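The packing room at Trurnier in Ostmont used to have a radio. It went quiet the month the arms came in, and I have been thinking about why ever since.

I worked there for 39 weeks, most of them at the bench where small parts get sorted into trays and display stands before they ship.

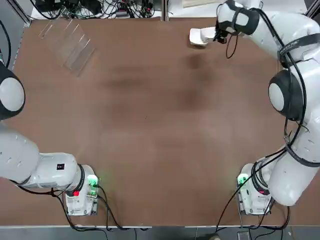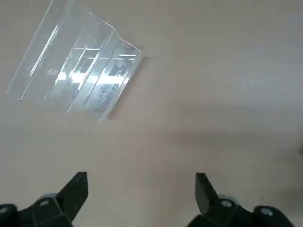 The case for the arms is easy to make. The bench was dull work and it was hard on the wrists. We handled 3,000 pieces in a good week, and by October most of us wore a brace on one hand. I don't miss that, and I don't trust people who say they would.

What changed was the talk. Two people sorting across from each other will talk all day. One person watching a pair of arms won't, partly because there is no one there and partly because watching takes more attention than sorting did. Angharad Sayce had the bench before me and trained me on it in a morning. She now looks after the arms on the early shift. She goes home less sore and more tired, she told me, and she hasn't been paid a cent extra for it.

Anatole Guillot, who runs the floor, says no jobs were lost. That is true as far as it goes – when two people left for Millet last spring, their places were not filled. The work got spread over those who stayed.

I would ask for a few plain things. Pay the watching as skilled work. Put two people on each shift, even if one could manage. Let the people who did the job by hand decide when the arm is doing it well enough, as they know what a badly seated part looks like. Trurnier has agreed to talk about the first one.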